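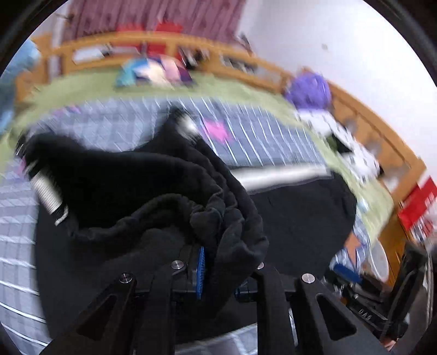 Home | Kitchen | Laundry | Shed | Ask Us | Search

This site uses cookies, the kind without chocolate chips. OK | Settings

Keeping black clothes black

Posted 16 Jul 2022 by Yvette Bélanger

Black is supposed to be the easy colour. It goes with everything, hides the coffee, and makes you look as though you own an architecture practice. Then you wash it 14 times and it turns the grey of old chewing gum, except for the seams, which go a sort of tired brown.

I have ruined enough black clothing to have opinions. Take them or leave them.

Washing

Turn everything inside out. Fading is mostly abrasion, meaning your jeans are being sanded by your other jeans, and you may as well let them sand the side nobody sees. Do up zips first. A loose zip in a wash drum behaves like a cheese grater.

Cold water, short cycle, and less detergent than the cap suggests. The cap is marked by people who sell detergent. Too much of it doesn't rinse out, and the chalky bloom you took for fading may only be soap. If a garment has gone dull all over, run it through again with no detergent at all before you give up on it.

Half a cup of white vinegar in the rinse will help shift residue. It won't "lock in" dye, whatever your aunt told you. Never let it near bleach.

Wash darks with darks, and keep towels out of it. One new towel can put more fluff on a black jumper than a labrador, and the labrador at least looks sorry.

Drying

Sun is bleach with better public relations. Dry in the shade, still inside out, or on a rack indoors near an open window. In May, when the line gets about as much light as the inside of a boot, you can relax a little.

If you must use the dryer, go low and take things out slightly damp. What you find in the lint filter used to be your shirt.

Lint

A damp rubber glove, stroked in one direction, beats most of the gadgets in my drawer. Sticky rollers are fine for the front hall five minutes before a funeral. For pilling, use a fabric shaver on a flat surface with the cloth pulled smooth, and go gently around the cuffs – I have a cardigan with a small window in it.

Shiny patches

These come from ironing on the right side, usually on trousers and usually in a hurry. Iron inside out, or through a clean tea towel, and press down instead of scrubbing back and forth. Steam and a soft clothes brush will sometimes lift the shine. Sometimes they won't, and then you own gardening trousers.

Dyeing

Machine dye works well on cotton and linen, badly on polyester, and very well indeed on the rubber seal of the washing machine. Check the label. The stitching is often polyester, so expect grey thread on your newly black shirt. Afterwards, run 2 empty cycles before anything pale goes in.

Reader's corner

Delia Montecinos writes that she washes her black linen once for every 4 wears and airs it on the balcony in between. She also keeps a black laundry marker for bleach spots, and says it's good enough from across a room. Most of my wardrobe is good enough from across a room, so I've bought one.

Next: getting candle wax out of a tablecloth.

Contact | Privacy | Back to top | © 2022 Cormier Household Pages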